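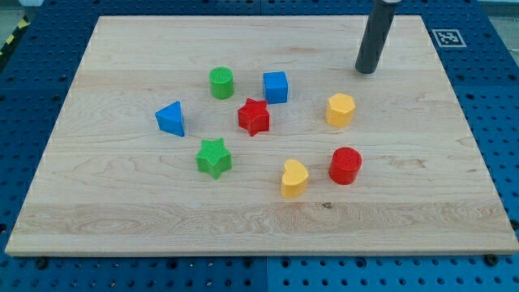
Coloured blocks on a wooden board

Switching from satellite to internet TV halfway through a yearly plan — what happens to the channels I've already paid for?

Posted by marnie_k, Pranstead

Hi all! First post, long-time reader. We've had Ornia satellite since we moved out to Pranstead, and I pay for the whole year up front in June to get the lower price. Fixed wireless finally reached our road over the summer and I'm itching to move over to Ornia's internet TV box. Same company, same channels as far as I can tell, plus you can pause live shows in one room and pick them up in another, which my kids think is magic.

Here's my problem. The website says "existing credit may be transferred" and that's it. I rang and was told yes by one person, then no by the next, then got cut off. I've got the family channels, the sports add-on and one regional pack my mum watches. Does the leftover money follow me to the new box, or do I lose it? And do I have to send the dish back? I'd also love to know if anyone keeps their recordings, because we have a whole season of curling on there that my husband has not finished.

Our speed test says 35 down in the evening, if that matters.

Eliseo Cervantes

Oh, I did exactly this and I'm so glad I did, so let me save you some phone time!

The leftover money does move, but only the part for your base plan, and only if you ask for a "platform change" and not a cancellation. Those are two separate forms. If the person on the phone types it in as a cancellation, your account closes, the new one opens as a brand new customer, and the credit sits on a dead account until somebody digs it out. Mine was done the wrong way first. It took three calls and one very patient woman in the Prollelville office to join the two back together, and then $200 turned up on my next bill as a credit line. Lovely surprise, even though it was my own money.

Add-ons are a different story. Sports is billed by the month even when you pay for it yearly (have a look at the second page of your bill, it's listed separately), so they give you back the full months you haven't used. The month you're in is gone. I switched on the third and kicked myself — if you can wait till the last few days of your billing month, do.

The regional pack is the one to check before you do anything. When I moved over, two of the regional channels weren't on the internet box at all. One has come across now, channel 851 on mine, and it looks fantastic, so much sharper than it ever was on the dish. Get your mum to write down the actual channels she watches and compare them with the list inside the app. The list on the website is older and I wouldn't trust it.

Dish: they didn't want mine. They wanted the receiver, the remote and the power supply, in any box you like, and they email you a label. Keep the post office receipt! The dish itself is yours, so leave it up or take it down as you please.

Recordings, sorry, no. They're locked to the old receiver. Get the curling watched first.

35 is heaps. We run two boxes on less than that and the picture hardly ever drops, though I did put the main one on a cable and moved the second one off the same shelf as the cordless phone. And the pause-and-move-rooms thing is every bit as good as you're hoping. I use it every night to finish the news in the kitchen.

dish_on_the_shed

Just keep the satellite. Works in a power cut if you have a generator, internet doesn't always. Also they charged me $359 for leaving early but I was on a two year deal so might be different for you.

Valdovinos Aerials & TV

Great to see people out this way getting a choice at last! We install both kinds, so a couple of things to add to Eliseo's answer, which is very good.

On the early exit fee, that applies to plans where the receiver was supplied at a discount for a fixed term. A plan paid yearly in advance doesn't normally have one, but your welcome letter will say "minimum term" on it if it does. Look for that before you ring.

Ask for the platform change by chat or email so you have it in writing, and ask them to state the credit amount and the date it will be applied. Save a copy.

Don't let them switch off the satellite side on the day you order. You can request an overlap of up to a week, and it's well worth it. Run both, try the evening when everyone is online, check your mum's channels one by one, and then give the go-ahead.

If you do take the dish down, leave the cable in the wall and cap the outside end with a weatherproof cover. It's a cheap part and you may want that cable for a free-to-air antenna one day.

marnie_k

You're all wonderful, thank you! Found the letter, no minimum term on it. Mum's list has nine channels and eight are in the app, and she says she can live without the missing one. I've asked for the platform change by chat and they've confirmed the credit in writing. Holding off until the end of the billing month, and my husband has been told about the curling.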